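Pressemitteilung

Stedham zeigt Robotern das Wäschefalten – mit dem Handgreifer, in echten Schlafzimmern

Nandau, im Juni. Hose falten, Hemd glatt ziehen, Decke zur Seite. Für Menschen Nebensache, für Roboterarme nach wie vor schwer. Stedham sammelt deshalb ab sofort Vorführungen aus Privathaushalten. Kein Programmieren, kein Roboter vor Ort: Die Teilnehmenden führen einen Greifer mit der Hand und erledigen damit, was ohnehin anliegt.

Gestartet wird in Nandau und Madton. 123 Haushalte haben sich gemeldet, 100 sind in der ersten Runde dabei. Jeder bekommt das Gerät für 6 Wochen, dazu eine kurze Einweisung. Pro Tag sind bis zu fünf Durchgänge vorgesehen, immer mit eigener Wäsche und auf der eigenen Unterlage.

"Im Labor liegt alles auf einem grauen Tisch. Zuhause liegt eine gemusterte Hose auf einem karierten Laken, daneben noch die Bettdecke", sagt Projektleiter Apostolos Vrettos. "Genau solche Daten haben uns gefehlt. Wir bitten die Leute ausdrücklich, vorher nicht auzuräumen."

Eine graue Schlafanzughose, quer auf dem Bett ausgebreitet, davor der Handgreifer mit seinen blauen Griffflächen:
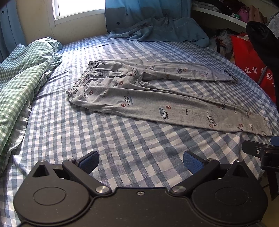
So geht es weiter

Die Aufnahmen werden bei Halás gesichtet und für das Training aufbereitet. Gesichter und Namen werden vorher unkenntlich gemacht, Durchgänge können jederzeit gelöscht werden. Anruf genügt. Danach der Test am Arm: erst Hosen, dann Oberteile, Bettwäsche zum Schluss.

Ein Produkt ist noch nicht angekündigt. Erste Ergebnisse will Stedham in Madton vorstellen, Termin folgt. Eine zweite Runde mit Küchenaufgaben ist in Vorbereitung – Anmeldungen dafür nimmt das Projektbüro in Nandau schon jetzt an, gern auch von Haushalte mit wenig Platz.

Pressekontakt
Stedham, Projektbüro Nandau
Apostolos Vrettos
Erreichbar werktags ab 9 Uhr
Abdruck frei, Beleg erbeten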